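Home | Projects | Reports | Contact

Tresance Textile Reuse Programme: progress report to Fidance, December

4 min read

Prepared by Sandamali Dissanayake, programme manager

1. Intake

The Plisell depot received 519 bags in the period against a planned 501. Most of the excess arrived after the Jayawardena collection point extended its opening to 7 p.m. Contamination by damp items remains the main cause of rejection at the door. Bags are now opened on receipt and no longer held overnight.

2. Sorting

Knitwear is graded separately from woven garments. Dark ribbed knits are the slowest category, as pilling and small holes are hard to find in the folds and each piece has to be opened out under the lamp. The second lamp funded under the equipment line has been fitted at bench four. Grading notes now record fibre content where a label survives; where it does not, the piece goes to mixed fibre.

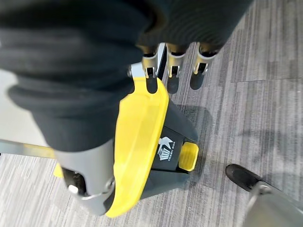
3. Expenditure

Spending on the equipment line stands at £3,000, in line with the agreed profile. No transfer between lines is requested. The invoice for replacement racking has been received but not paid, pending delivery of the missing uprights.

4. Outstanding matters

The lease on the baling area has still to be signed. Baling continues under the existing monthly arrangement. Sewwandi Sheikh is revising the grading sheet for wool blends and will circulate a draft before the next return.

Comments (3)

R. Plumb: Does the intake figure include school uniform?

Sewwandi Sheikh: No, uniform is logged separately and goes in the spring return.

Okehill: Please put the 7 p.m. closing time on the collection page as well, it still shows the old one.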